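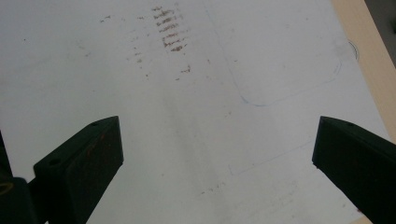
**Teresa Cronin**

My sister gave me her old craft table and I have 5 days before she visits and inspects it. I've wiped it down with dish soap twice and I'd like to keep my security deposit on her goodwill. What's left is a patch of brown smudgy streaks on the white, short dashes stacked up like a little ladder. Could be crayon, could be pencil, could be my nephew's views on architecture. What do I try next without wrecking the surface?

**baltofan32**

Magic eraser. Done.

**Kershaw_Mom**

Slow down with the magic eraser – it's very fine sandpaper with good publicity, and it can leave a dull spot on a shiny top. Try baking soda on a damp cloth first, light pressure, small circles. If it's pencil, a plain white vinyl eraser may get it on its own. Rubbing alcohol is next, on a hidden corner before you go near the middle. Wipe with water after each one so you aren't mixing things.

**pilton23**

We had marks like that in January. I put a placemat over them. Still there, I assume.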